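I moved to Drekstead in September, and one of the first things I learned is that the water here is very hard. I did not know this expression before. In my language we say that water is "heavy" or that it "has stone," and I thought my landlady was making a joke when she told me my kettle would be dead by spring.

She was serious. After three weeks the inside of the kettle had a white skin, and when I poured tea, small flakes came out with it. I drank them, because I did not want to waste the tea. My sister Dayana says this is the most typical thing I have ever done.

So this post is about hard water, and what I have tried against it. I write it mostly for people who come from a place with soft water, as I do, and who will be surprised like me.

## The kettle

The kettle is the easy part. I use white vinegar, one part vinegar and two parts water. I boil it, turn it off, and leave it until it is cold. Then I rinse it three times. The first time I rinsed only once and my coffee tasted like salad.

Citric acid works as well and smells of nothing. Rocío Chambi, who lives on the floor above mine, gave me half a bag of it when I complained on the stairs. One spoon is enough for the whole kettle. I have not gone back to vinegar, except for the shower head, where I put it in a plastic bag and tie the bag around with a rubber band overnight. In the morning you must take off the bag slowly, or you will have vinegar in your sleeve.

## Soap and hair

This was harder to understand. At home I use a very small amount of shampoo and I have foam everywhere. In Drekstead I used the same amount and there was almost no foam, so I used more, and then my hair felt like a broom. I blamed the shampoo and bought another one. Then I blamed the second one too.

Ruth Mamani from my choir explained to me that the minerals catch the soap before it can do its work, and what remains stays on the skin and on the sink as a gray film. She told me to change from bar soap to liquid soap for the hands, and to rinse my hair with a little cider vinegar mixed in a big cup of water, not every day. I was afraid of the smell but it goes away when the hair dries. I must say that the bar soap I still miss. My grandmother sent me a box of it from Londoño and it sits in my drawer with the sweaters, where at least it makes them smell nice.
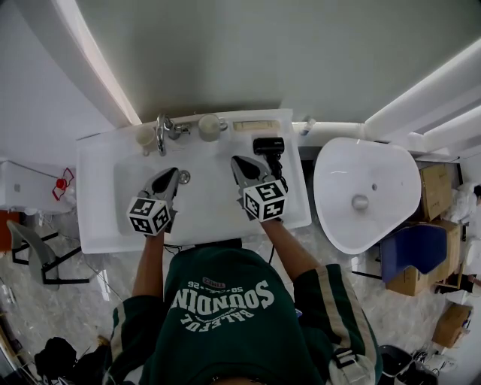 *A white basin with a chrome faucet, and two hand-held grippers over the bowl*

The sink and the faucet are the place where I spend the most effort now. Limescale likes the line where the faucet meets the basin, and any place where a drop can sit. If I wipe everything with a dry cloth after the last use in the evening, I have almost nothing to clean at the end of the week. If I forget for a few days, I need to wrap the faucet in a paper towel with citric acid and wait for half an hour.

Two warnings, which I learned in the bad way. Do not leave the acid on for a whole night if you are not sure what the finish of your faucet is. And never use it on marble or other natural stone. My landlady has a little stone shelf in the hall, and it now has a dull circle on it the size of a cup. She has been very kind about the circle.

## The filter question

Everybody here has an opinion about filters. Deisy Tamayo, who sings next to me, has a jug in her refrigerator and changes the cartridge every month. She says that her tea is clear and has no skin on top. I tried it at her apartment and she is right, the tea was better. But the cartridges cost money and I forget things, so I would probably be drinking through an old one for half of the year.

There are also big softeners that use salt and are connected to the pipe of the house. I rent two rooms, so this is not for me. Ruth has one and she keeps a separate faucet in the kitchen for drinking, without softening, as she does not like the taste.

For now I continue with citric acid and the dry cloth. I bought my own bag last month, 1000 grams, and gave Rocío back her half bag with some cookies. The kettle is still alive. The next thing I want to understand is why my black T-shirts come out of the washing machine so stiff, and with pale marks under the arms. Deisy says I should use less detergent and Rocío says I should use more, so if you live with hard water and you have found the answer, please write it in the comments.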